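2025년 9월 19일

아침에 일어나니 부엌 창문이 또 안 닫혔다. 여름 내내 비를 먹은 창틀이 부풀어서 아래쪽이 걸린다. 손바닥으로 두 번 쳐서 겨우 밀어 넣었는데 이번에는 손잡이가 끝까지 안 돌아갔다. 집주인인 세라 씨(Cinzia Serra)에게 문자를 보냈더니 점심 전에 답이 왔다. 사람을 부르면 12월이나 되어야 온다고 한다. 직접 깎아도 되느냐고 물으니 너무 많이만 깎지 말라고 했다. 겨울에는 나무가 다시 줄어드니까 지금 딱 맞게 깎으면 그때 바람이 들어온다는 것이다. 맞는 말이라 오늘은 대패를 꺼내지 않았다. 양초를 문질러 두는 것으로 끝냈다. 조금 낫다.

빵이 떨어져서 어제 남은 밥을 물에 말아 먹었다. 김치도 바닥이 보인다. 다음 주에는 배추를 사러 가야 하는데 시장 배추가 지난번처럼 작으면 그냥 무로 할 생각이다.

오전에는 번역을 했다. 포른몬트 시에서 나온 산림 안내서인데 문장이 길고 같은 말이 반복된다. 가문비나무와 전나무를 구별하는 부분에서 오래 걸렸다. 솔방울이 아래로 달리면 가문비, 위로 서면 전나무라는 것까지는 쉬운데, 목재가 된 다음의 설명으로 넘어가면 한국어 용어가 마땅치 않다. 춘재와 추재라고 쓸지, 조재와 만재라고 쓸지 한참 고민했다. 산림 쪽에서는 뒤의 것을 많이 쓰는 모양인데 안내서를 읽는 사람은 등산객이다. 결국 '봄에 자란 밝은 부분'과 '여름 이후에 자란 짙은 부분'으로 풀어 썼다. 글자 수가 늘어서 편집하는 쪽에서 싫어할 것 같다. 메일에 미리 사정을 적어 두었다.

세 시쯤 툴리오 몬티 씨 작업장에 갔다. 숟가락을 깎기 시작한 지 네 달째다. 지난번에 깎다 만 것을 꺼내 보니 자루 쪽이 한쪽으로 조금 휘어 있었다. 비닐에 싸서 냉장고에 넣어 두라고 했는데 그냥 선반에 둔 내 잘못이다. 버리려고 했더니 툴리오 씨가 휜 대로 깎으라고 했다. 오른손잡이 국자는 원래 그쪽으로 휘는 게 편하다고 한다. 위로하려고 한 말인지 진짜인지는 모르겠다.

오늘은 숟가락보다 나무 보는 이야기를 더 많이 들었다. 아눔 리즈비 씨가 도마를 만들 판을 고르고 있어서 다 같이 거기 붙어 있었다. 나이테 간격이 넓은 것은 빨리 자란 나무라서 무르고, 칼자국이 깊이 남는다고 한다. 간격이 촘촘한 쪽은 무겁다. 침엽수로는 도마를 잘 안 만든다는데 아눔 씨는 향이 좋아서 한번 해 보겠다고 했다. 나도 침엽수로 작은 받침을 하나 만들고 싶어졌다. 냄비 받침이면 칼을 댈 일이 없으니 물러도 상관없다. 크기는 나중에 정하기로 했다. 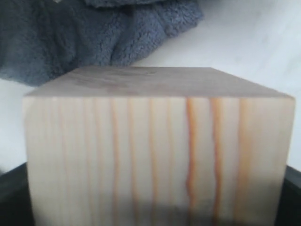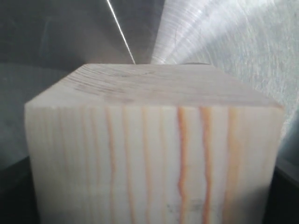
칠하지 않은 연한 색 나무.

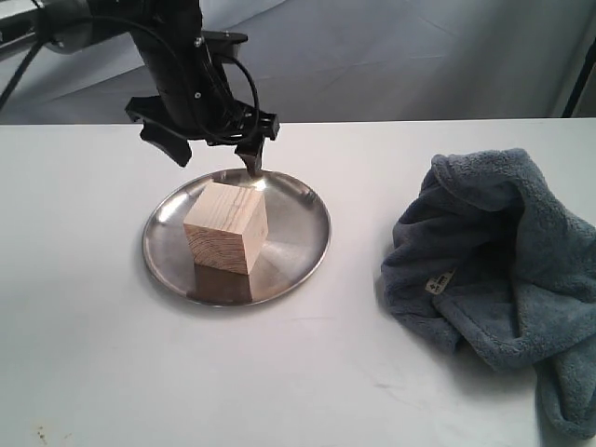
마구리가 갈라지는 것을 막으려면 양 끝에 풀이나 초를 발라 두어야 한다는 것도 배웠다. 물은 옆면보다 마구리로 훨씬 빨리 빠져나가기 때문에 끝부터 줄어들고, 안쪽은 아직 그대로여서 갈라진다. 창틀 생각이 났다. 창틀도 아래쪽 이음매에 마구리가 드러나 있고, 페인트가 벗겨진 데가 바로 거기다. 집에 와서 다시 보니 정말 그랬다. 날이 마르면 그 부분만 사포로 밀고 칠을 다시 해야겠다. 세라 씨에게 페인트 이름을 물어봐야 한다. 창고에 남은 통이 있을지도 모른다.

하워스 칼을 처음 써 봤다. 툴리오 씨 것인데 날이 짧고 자루가 굵다. 내 칼보다 손이 덜 아팠다. 값을 물어보지는 않았다. 지금 쓰는 칼도 제대로 갈아 본 적이 없으니 그것부터 해야 한다. 숫돌 위에서 각도를 지키는 것이 아직도 안 된다. 왼쪽 면은 되는데 뒤집으면 손목이 들린다. 다닐로 디마쿨랑안 씨는 날 옆면에 사인펜을 칠해 놓고 몇 번 문지른 다음 어디가 지워졌는지 보라고 했다. 해 보니 날 끝은 하나도 안 지워지고 뒤쪽만 깨끗했다. 여태까지 엉뚱한 데를 갈고 있었던 셈이다. 조금 허탈했다.

목재상에서 온 종이도 받았다. 두카흐라는 곳인데 자투리를 상자로 판다. 한 상자에 100유로라고 적혀 있어서 혼자 사기에는 부담스럽다. 아눔 씨와 나누기로 했다. 주문 번호가 762번이고, 찾으러 갈 때 번호를 말하면 된다고 한다. 잊을까 봐 적어 둔다. 차는 다닐로 씨가 빌려준다. 언제 갈지는 아직 안 정했다.

돌아오는 길에 버스를 놓쳐서 강가로 걸었다. 물이 많이 줄어서 다리 밑 자갈밭이 넓게 드러나 있었다. 떠내려온 나뭇가지가 교각에 걸려 껍질이 다 벗겨진 채로 하얗게 말라 있었다. 하나 주워 올까 하다가 모래가 박혀 있으면 칼날이 상한다는 말이 생각나서 그냥 왔다. 걷는 동안 추웠다. 얇은 겉옷은 이제 넣어야 할 것 같다.

저녁은 감자를 쪄서 먹고, 로사리오 콜롬보 씨가 준 올리브를 조금 먹었다. 짜다. 물에 담가 두었다가 먹으라고 했는데 기다리기 싫어서 그냥 먹었더니 밤까지 물을 계속 마시고 있다. 남은 것은 물에 담가서 냉장고에 넣었다. 넣는 김에 숟가락도 비닐에 싸서 같이 넣었다. 야채칸 오른쪽이다.

엄마한테 전화가 왔다. 할머니 댁 마루를 뜯는다고 한다. 가운데 널이 꺼져서 전부터 위험했는데 이번에 전부 장판으로 바꾼다고 했다. 뜯어낸 널을 한 장만 남겨 달라고 했더니 그걸 뭐 하러 두느냐고 물으셨다. 딱히 쓸 데를 생각하고 한 말은 아니어서 그냥 좀 두라고만 했다. 어릴 때 그 마루에 엎드려서 나뭇결을 손톱으로 긁었던 기억이 난다. 여름에 배를 대면 시원했고, 결 사이에 낀 먼지가 까맣게 올라왔다. 할머니는 들기름을 헝겊에 묻혀서 닦으셨는데, 닦고 나면 한동안 양말 바닥이 미끄러웠다. 못 자국이 있을 테니 깎아 쓰려면 쇠붙이부터 확인해야 한다. 한국에 가야 볼 수 있는 물건이라 당분간은 생각만 하는 것으로 한다.

자기 전에 안내서 번역을 한 쪽 더 보려고 했는데 눈이 아파서 그만두었다. 내일 할 일은 메일 확인, 세라 씨에게 페인트 묻기, 사인펜 사기. 작업장에서 쓰던 것은 거의 다 말랐다. 창문은 지금 닫혀 있는데 아침에 다시 열릴지는 모르겠다.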